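# Zurnum: a word list for people who play word games in kitchens

Zurnum is a plain text list of English words, one per line, that my household uses to settle arguments. It started as a spreadsheet, became a text file when the spreadsheet turned "mar" into a month, and is now on its second home after the first one stopped letting me log in.

## What you get

There are two files. The first, words.txt, is the list. The second, disputed.txt, holds the 362 words that somebody at the table has objected to loudly enough for me to write them down. Each line has the word, the ruling, and a short note. Some notes are useful. Several just say "fine."

Everything is lowercase, UTF-8, sorted, with a newline at the end of the file. If you open it in Windows Notepad and it looks strange, I'm sorry to hear it.

## Where the words came from

The bulk was typed in or pasted from old word lists whose copyright had run out, then trimmed by hand over one long February when the heat was off in half the house. I removed anything I believed to be a typo. I have since put some of those back, including "crwth," which is a musical instrument and has ruined more than one evening.

Place names are out, even yours. Rustorbridge was in for a while under the theory that it could be a verb. It can't.

Regional words are in if two people who don't live together use them. I did the asking, mostly by phone, mostly at dinnertime. The Tunstall words (there are 28) are marked with a t in disputed.txt. I like them all and can define maybe half.

## Rulings

Plurals are allowed when you can say one out loud without laughing. Verbs made from nouns in the last few years wait until my aunt has used them. Hyphenated words are out. Abbreviations are out, except the ones everybody forgot were abbreviations.

Words of two letters get their own section at the top of disputed.txt, because they cause most of the trouble and score most of the points. "Qi" is in. "Za" is in, under protest, and the protest is mine.

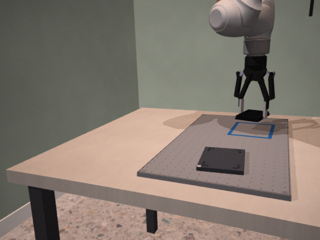

Gumaro Zepeda thinks the two-letter section is far too generous, and wrote to say that a game where "aa" counts is a game about owning the list. He asked for a strict version with all of them removed. I tried it. The board filled up in one corner and we went to bed early.

## Using it

Search it, print it, load it into whatever you like. Pitura, the little lookup script in the same folder, takes a word and prints yes, no, or ask. "Ask" means the word is in disputed.txt and you should read the note before raising your voice. It doesn't handle accents. It does handle trailing spaces, as of the last update.

## Known problems

- "Ouguiya" was in twice with different spellings. Both remain.
- The birds are thorough and the fish are not.
- No definitions. Get a dictionary.

## License

Do what you want with it. If you sell it, I'd like to know to whom.

Last updated Aug 29, 2024.

Comments

Aurelio Trujillo
Printed the disputed file and taped it inside the box lid. My brother has stopped speaking to me over "cwm." Great list.

tilebag
Is "ew" in? The script says ask and the note says "fine."

Gumaro Zepeda
Still waiting on the strict version.

oldmarge
You are missing gurnard.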